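Home Work Galleries Notes Contact

Chores, So Far

This gallery covers the household and shop-floor jobs we have been trying to hand over to machines. Most of the entries are short notes on one job each. The picture of the bench comes further down.

The question we get from almost every visitor is whether a machine can do the chores yet. Our answer in May was the same as it is now: some of them, slowly, if the objects stay roughly where they are expected. The notes below go job by job. Two sites contributed: the Rastis workshop, where most of the bench work happens, and the stockroom at Isthorpe, which lent us its list of daily tasks. The list had 53 lines on it. We crossed off anything involving ladders, hot water or customers and were left with 36.

Folding towels

Good results with one size of towel laid flat. Poor results with a pile from the dryer. Finding a corner takes longer than the fold does. A person folding next to the machine finished the basket and went to lunch.

Wiping a counter

The motion is easy and the pressure is hard. Too light and the crumbs just travel. Isthorpe wanted this one most and it is still on the list for later.

Loading a dishwasher

Plates are fine. Mugs are fine if the handles face the same way. Bowls nest and then come apart at the wrong moment. We stopped using ceramic early on.

Sorting returns

The Isthorpe stockroom sorts returned parts by color and size before they go back on the shelf. Color is close to solved under steady light. Size is less reliable when two parts touch. Begović, the firm that makes the shelving, sent over a set of shallow bins, and those helped more than any change we made to the software.

Hanging up coats

Tried for one afternoon. The hook is easy to find. The loop inside the collar is not.

Closing containers

Putting a lid on a box sounds like the smallest job on the list, and it is one of the ones we have spent the most time on. A lid has to come in level, line up at both ends and then be pressed or latched. Two arms are better than one here, but then the two have to agree. When one end gets ahead, the lid rides up on the rim and the whole thing has to be backed off and started again.
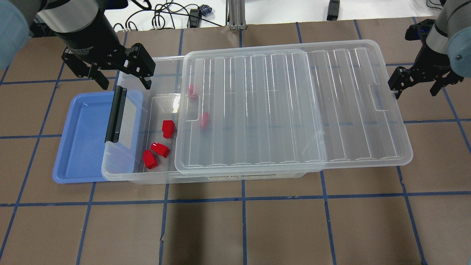 Clear plastic adds its own trouble. Glare changes with every small movement, and an edge that was easy to find a moment earlier gets lost. An opaque lid on the same kind of job is much more forgiving. Isthorpe uses clear boxes for nearly everything so that staff can see the stock, and they are not going to change that for us, so we kept at it.

We set a limit of 60 seconds per lid, start to finish. A person does it in two or three without looking. The machine gets inside the limit on a good run and goes well past it on a bad one.

Opening containers

Harder than closing. Latches need a firm pull at one spot while the rest of the box stays put, and a light box wants to come along. We have a fixture that holds the box down. It feels like cheating and we use it anyway.

Restocking a shelf

The long test at Brivurard was this one: pick an item, carry it, set it down facing front. It ran to about 2000 placements over the length of the project. Boxes did well, pouches slumped, and anything round needed a second try.

Where that leaves us

For a shop floor with one product and the same layout every morning, a fair amount of this is usable now with somebody nearby to step in. For a kitchen it isn't. The arms are good enough for much of the handling. What holds things up is recovery, meaning what happens after a slip or a bad grip. People fix those without noticing. The machines mostly stop and wait.

The next jobs on the list are bagging, taping cartons and emptying small trash cans. Notes on those will be added to the gallery as each one is finished.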